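4. The open day at Hidberg

We had planned to write this section from the questionnaires alone. Then I reread my own notes from the visit and found that most of what I wanted to say was in there and not in the forms, so what follows is a bit looser than Section 3, and I've kept it in the first person on purpose.

The open day ran on a Wednesday in May, in the ground-floor hall of the Hidberg building, and it was the second one we'd done with Kerkora (the tabletop arm from Section 2, same hardware, newer grasp planner). Debashish Khondokar ran the demonstration table, Nantana Jitpraphai met people at the door and handed out the consent sheets, and I floated. Visitors came in small groups, 36 people in all, and 19 of them agreed to fill in the form both before and after watching. Everything below that has a number attached comes from those 19. The rest is what people told us while standing around with their coats on.

4.1 What we showed

The task was desk tidying. We like it as a demonstration because everybody has a desk and everybody has opinions about it! Kerkora was asked to pick up ordinary things, one at a time, and set them in a tray: something rigid, something soft, something thin and flat, something that rolls. Figure 4 gives an idea of the kind of tabletop we mean, with the keyboard left in the middle as a fixed obstacle that the arm must plan around. We ran it at two speeds. The slow one is what we use in the lab when a person is within reach. The fast one we only ran with the visitors behind the line, and Debashish kept his hand on the stop button the whole time, as Section 2.3 requires.

Each group got one full run at each speed, and then we let them choose an object for the arm to try. I can't recommend this strongly enough to anyone planning a visit like ours. The questions changed completely once people had picked the thing themselves. Before that they asked what the robot cost. Afterward they asked why it had gone in from the side, or why it had stopped for so long over a sheet of paper (it was waiting on a second depth reading, which I explained badly the first few times and a little better by lunch).

4.2 What people expected

On the form, before the demonstration, 17 of the 19 respondents expected heavy things to be the hard ones. After it, only 2 still did. Most of the others wrote something about softness, or about the object changing shape when it's touched. One person wrote "strings," just the one word, underlined. I've thought about that answer a lot, and Inger Eyvindsson has since added cords and tassels as a separate class in the planned Trornden trials.

The swing is bigger than the one we saw at the first open day, but I'd be careful with it. The groups overheard each other. Debashish also has a habit of saying "now the easy one" before the rigid object, and I'm fairly sure that leaked into the answers. We've asked him to stop – he says he has.

4.3 What people did

The thing I didn't expect was how much the visitors helped. When the arm hesitated, people leaned in and started talking to it, telling it to go left a bit. A few reached toward the table to turn an object around so it would be easier to grasp, and we had to ask them to stay back. Carmela Cirillo, who coded my notes afterward without having been there, marked these moments as "assist" and found them mostly in the slow runs. In the fast runs people watched with their arms folded and said very little.

My reading is that the slow speed leaves a gap and people want to fill it. Nantana reads it differently. She thinks the visitors were simply closer to the table during the slow runs, so of course they reached, and she may well be right. The line on the floor was only used for the fast runs and we can't separate the two effects with the data we have. For the next visit we'll keep the line in the same place all day and vary only the speed.

4.4 Some practical remarks

Plastic table coverings are worth a paragraph of their own. They wipe clean, which the building manager loved, but creases throw highlights and the highlights confuse our segmentation, especially in the late afternoon with the sun coming in low. We lost several grasps in the last hour to what the planner took for the edge of an object. Printed lines on a covering are less trouble than I'd feared, as the planner seems to treat them as flat nearly every time, though we haven't tested this properly. Ketill Baldursdóttir suggested switching to a matte cloth at three o'clock and I wish we'd done it.

Also, leave longer between groups than you think you need. Ours ran over all morning, mostly because people stayed to talk, and by noon the schedule on the door was pure fiction. The last visitors left well after we'd powered down the arm, still arguing with Debashish about whether folding a shirt counts as tidying.

Figure 4. A desk layout of the kind used for the tidying task.
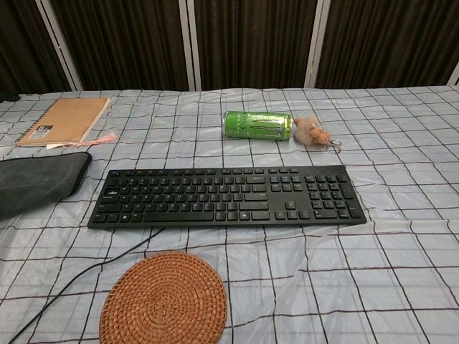 Why show the arm at two speeds during an open day?

Showing both lets visitors see the pace used when a person is within reach and the pace possible when everyone stands behind the line. It also gives the team a way to compare how people behave at each one, provided the line stays in the same place for both.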